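4. Evaporation and freezing in the low-pressure chamber

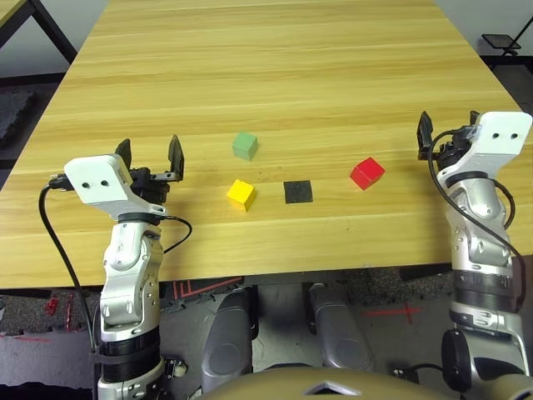
Figure 4. Green and yellow cubes and a black square pad on a wooden table.

4.1 Background

Liquid water placed in a near vacuum boils whatever its starting temperature, as long as the pressure around it is below its vapour pressure. Boiling takes heat, and with no warm surface nearby the heat has to come from the water itself. The part that stays behind therefore cools quickly and reaches the triple point at a little over 600 pascals. Below that pressure liquid water is no longer stable, and what has not boiled away turns to ice. The ice then goes on losing mass by sublimation, much more slowly.

The order of these steps is well known. What is less well recorded is how the split between vapour and ice changes when the water is resting on something. Most published work deals with free drops or jets, where very little heat comes in from outside. Water leaking from a pipe fitting or a cooling loop will often touch a panel first, and the panel can supply a good deal of heat before the water freezes.

4.2 Method

The tests were run in November in the small chamber at Joltville. The chamber was pumped down by the Strobel two-stage pump, with a cold trap in the line to keep vapour out of the oil. Pressure was read at the chamber wall and again at the pump inlet, as the first runs at Kullville had shown a large difference between the two while the water was boiling hard.

Samples of distilled water were degassed by boiling and left to cool in closed flasks. Each was then weighed into a shallow dish. We used 3 dish materials: aluminium, glass and a closed-cell foam. The dishes were hung on thin nylon line so that little heat could reach them from the chamber floor. A fine thermocouple was fixed just under the water surface and a second was fixed to the underside of the dish.

A run was stopped when the water temperature had stayed below freezing for 2 minutes. The chamber was let up with dry nitrogen and the dish was weighed again straight away. Of the runs made, 27 were kept. The rest were dropped where water had been thrown out of the dish by bumping, as the weight lost could not then be put down to vapour alone.

4.3 Treatment of the readings

If no heat enters from outside, the share of water lost before freezing can be worked out from the latent heat of vaporisation and the starting temperature. We took this as the lower limit and compared each run with it. The heat given up by the dish was found from its mass, its specific heat and the fall in the lower thermocouple reading. Radiation from the chamber walls was included but is small over such a short time - it matters far more in the later sublimation stage, which is treated in section 5.

The foam dishes came closest to the lower limit. The aluminium dishes, being heavier, gave up more heat and lost more water as vapour, and the glass fell between the two. Frost on the rim was weighed with the dish and counted as ice. The same practice was followed in the earlier Brosthorpe series, so the two sets can be compared directly.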